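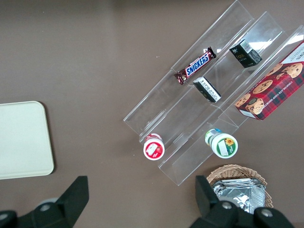 Escobedo objected, when the maintenance protocol was first circulated among the three sites, that a schedule built on elapsed hours would service the fingers too early and the wrist camera too late. Her view was that the camera bracket loosens with the number of approach motions and that the finger pads wear with the number of closures, and that neither quantity tracks the clock. The protocol described in this section adopts her position in part.

Figure 3. Wrist camera view of the Drumerness cell, with both gripper fingers at the lower margin and the acrylic tiered rack on the work surface.

3.2 Configuration and upkeep of the Drumerness cell

The cell consists of a single arm on a fixed pedestal, a parallel gripper with two black fingers, and a small camera carried at the wrist. The work surface is a plain brown tabletop. Retail goods are presented on a clear stepped rack with three shelves, each with a raised front lip, and further articles are placed on the table itself. The set in Figure 3 includes a Snickers bar on the uppermost tier, a tartan box of chocolate chip shortbread on the lowest, two small round lidded containers toward the front, and a wicker basket holding silver foil packets.

The rack was retained after some debate. Transparent acrylic returns strong glare along its angled faces, and reflective packaging compounds the difficulty. Beltrán proposed a matte substitute at the Clureo site, and the two cells were run with different racks until July. The present paper reports only on the acrylic configuration.

Camera alignment is checked against the fingers themselves. A reference view is stored after each calibration, and the positions of the screw heads on the finger housings are compared with that reference at the start of every session. Where the offset exceeds the tolerance given in Table 2, the bracket is removed, cleaned and retorqued, and the hand-eye calibration is repeated with 24 poses. Adjusting the bracket in place is not permitted. Toprak found that bracket screws tightened under load settled again within a few sessions, and the colour correction had to be redone in each case as the lens had been handled.

Finger pads are inspected after every 1000 closures. The technician looks for glazing, edge lift and residue from printed cartons, wipes the pads with isopropyl alcohol, and enters the result in the cell log. Pads are replaced in pairs. A single new pad shifts the grasp centre enough to tip small boxes against the shelf lip, a fault that was at first attributed to the planner. The longest service life recorded for a pair was 1611 closures, reached during a period in which one inspection was missed.

The rack is cleaned with a microfibre cloth and water. Solvents are kept off the acrylic, which crazes along the cut edges. Its feet are seated against two low stops fixed to the table, and a technician confirms the seating by hand before the arm is energized. Articles with torn or softened packaging are withdrawn and replaced with the same product where one can be obtained.

Over the reporting period the cell log held 43 entries classed as unscheduled. Most concerned the camera cable, which runs from the wrist to the upper arm and was rubbing against the second clamp. Carrillo rerouted it through a longer loop and added a sleeve at the point of contact. The Olvera cell, built later, was assembled with the longer loop from the outset and is discussed in Section 3.4.

Two limitations should be noted. Closure counts were taken from the controller and include closures on empty air, so pad wear per successful grasp cannot be derived from them. Bracket torque was measured at removal only, and the rate at which it declines between services remains unknown.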